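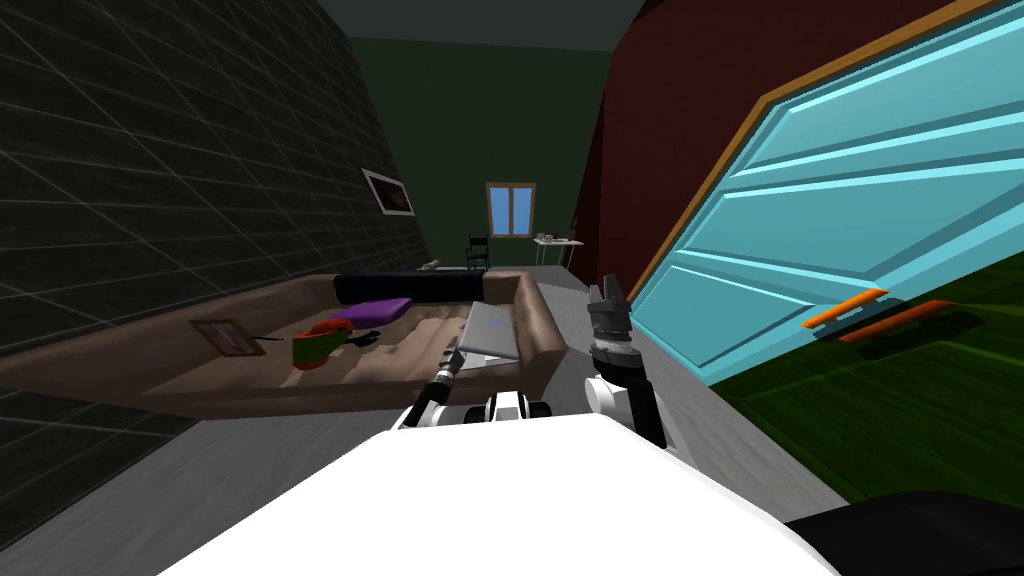 Chapter 13 of Kutum is driving me up the wall and I need someone who knows physics better than me. The crew live on Fleminberg, the big spinning station, and when the main engines fire the author has everybody walking around as if the floor has turned into a hill. So think of a room leaning over like that one, long brown sofa running off on the diagonal and the flat purple cushion still sitting on it, and Captain Millia just stands there drinking her coffee. Would that happen? I thought spin gravity always pulled you straight to the floor and that was the whole point of it. My brother reckons it's a mistake, and I've bet him a carton of iced coffee that it isn't. Also, is this explained in book 2 or am I wasting my time? No spoilers past the evacuation please!
Asked by Ningsih Nair

Edit: forgot to say, the engines are at one end of the station, on the axle, and they push it along lengthways. The living quarters are the outside of the drum. 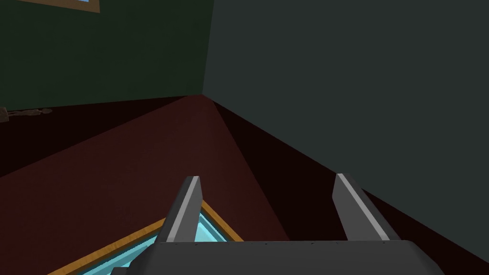
Answer 1 (marked as most helpful)

You win the iced coffee, I think. The spin pushes you outwards against the floor, fair enough, but when the engines light up the whole drum is also being shoved forward, and you feel that as a pull towards the back end. Your body can't tell the two apart. It just adds them up and you get one "down" that points a bit outwards and a bit backwards. The floor hasn't moved, but it feels like a slope, and a glass of water would settle at an angle.

How steep depends on how hard they're burning compared to the spin. If the thrust is a fifth of the spin gravity you're leaning about 11 degrees, and I'd notice that carrying a tray, let alone a coffee. A hard burn, where the two are equal, gives you a full 45 and everything not bolted down goes for a slide. I went back and checked the chapter (any excuse) and it only says they were on "low thrust", so Millia keeping her feet is fine by me. Furniture staying put depends on friction, and a heavy couch on carpet would most likely sit there quite happily at that sort of angle.

What I would pick at is the corridor bit just after, where Smadi throws the spanner and it flies dead straight. In a spinning drum it should look like it curves to anyone standing on the floor. Smaller drum, more noticeable curve. I don't remember the author ever giving the size of Fleminberg so I can't tell you if it'd be enough to miss the hatch – I suspect it would! 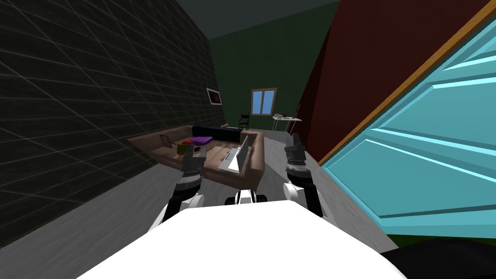
Book 2 does touch on it, but only for a page or so. There's an old engineer who grumbles that the quarters should have been hung on hinges so they could swing to match the thrust, and then it all gets dropped for the plague storyline. Worth reading anyway, I liked it better than the first.

Answer 2

its sci fi mate, set in 2878, I'm sure they've sorted the floors out by then. 99 per cent of readers wouldn't pick it up. book 2 is slow btw
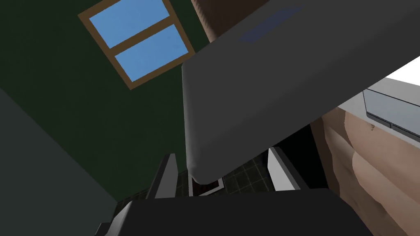 Answer 3

Agree with the first answer, just one thing to add for your brother. The direction matters. Because the push is along the axle, the slope goes the same way in every room on the station, always down towards the engines. If they were turning the station side-on it'd be a proper mess, with the pull swinging around you once every rotation, and I'd be sick in a bucket. I went through the chapter looking for a slip-up there and the author has the kids rolling marbles aft in two separate cabins, so somebody did their homework.

The bit I'm not sold on is the soup. It pours straight into the bowls at dinner while the burn is still going. Could be they all got used to aiming, I suppose, or the galley is somewhere else. Does anyone have the paperback? My copy is the old ebook and I've heard that dinner got rewritten.

Comment from Ningsih Nair

Thank you! Showed him the first answer and he's gone very quiet. Mine is the paperback and the soup is definitely still in there, page and a half of it, though she does spill some on her sleeve. Starting book 2 tonight.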